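4. Recording demonstrations by remote control

This section covers teaching a pick-and-place task to an arm fitted with the Clisa gripper, using the Nevix hand controller. Complete the joint calibration in Section 3 first.

4.1 Prepare the table

1. Lay out the basket, the plate and the produce. Spread the cloth over the work surface before placing anything on it.
2. Open the basket and stand the lid up behind it.
3. Park the arm clear of the objects and check the head camera view.

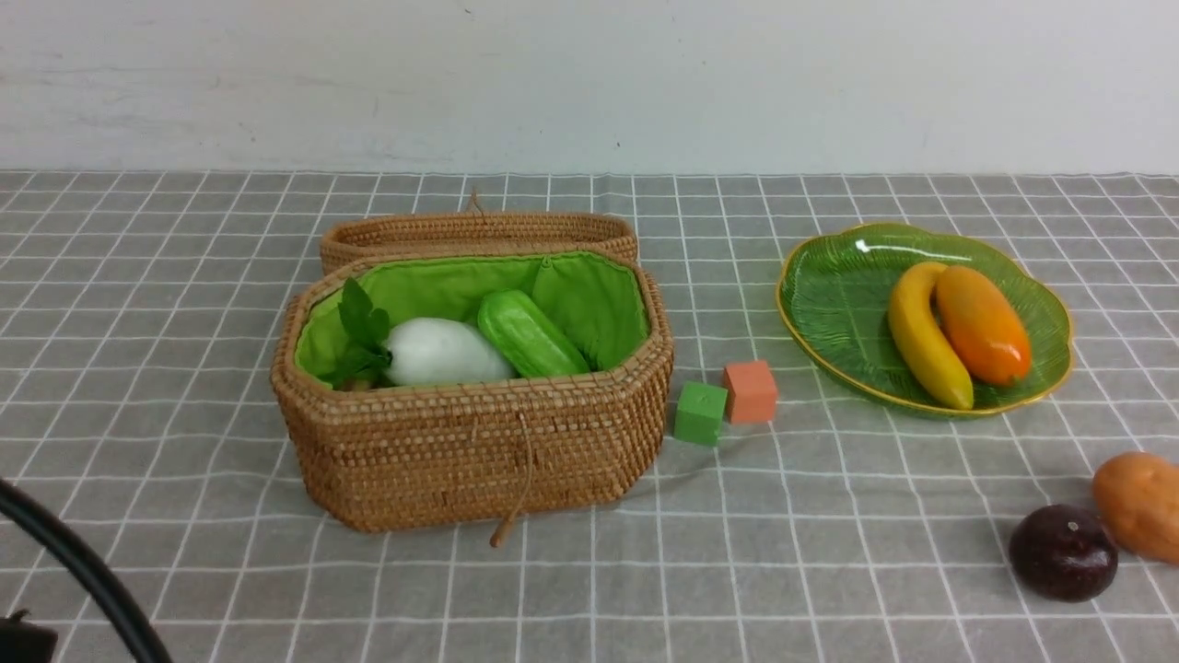
4.2 Record an approach

1. Hold the deadman switch and press REC. Wait 500 ms before moving.
2. Bring the gripper over the basket at 40 percent speed or less.
3. Stop above the liner and hold the pose for one second. The recorder writes a waypoint.

CAUTION: Watch the cable loop. Slack that crosses the front of the basket can drag on the rim when the arm lowers.
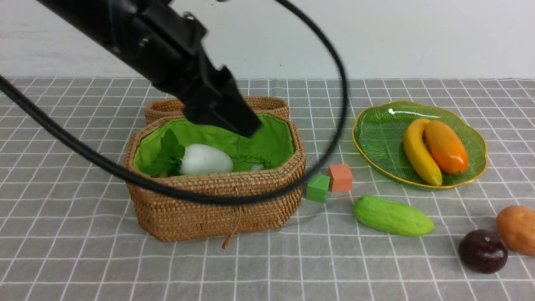 Figure 4-2. Gripper above the open basket, cable looped across the front.

4.3 Check the wrist view

Open the wrist stream in a second window. Exposure is set separately from the head camera. Discard an episode if the target object is smeared for more than eight frames in a row.

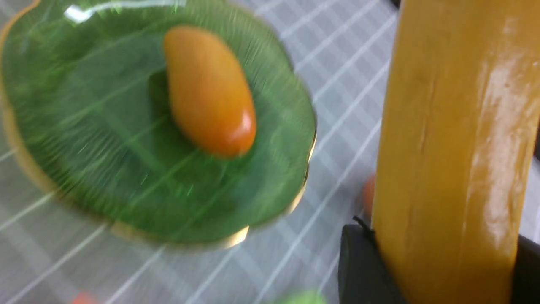
Wrist streams are stored at full rate and are not resampled on export. Fast wrist motion shows up first in fine detail, as in the ridges of the green plate, while the orange fruit on it keeps a clear outline. A frame like this one may be kept. The limit applies to the target object only.

4.4 Record the grasp

1. Lower the gripper and close it on the thick part of the object.
2. Release the trigger slowly. Grip force is held at the last value.
3. Lift straight up, then press REC to end the episode.

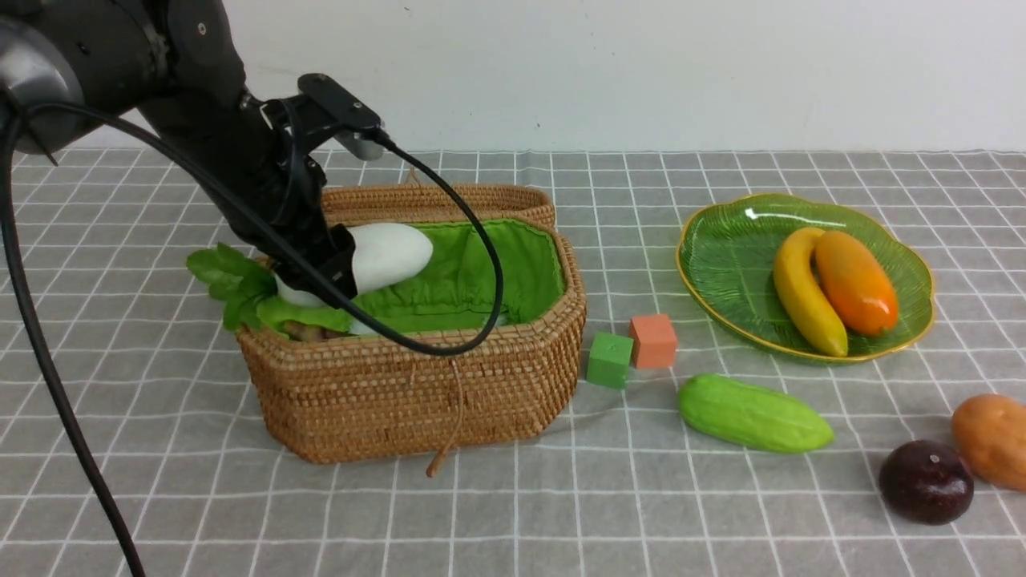 Kleinschmidt notes that 37 episodes were enough for a first training run on the Uncombe bench, provided the start pose was varied between them. Save each episode before moving the objects.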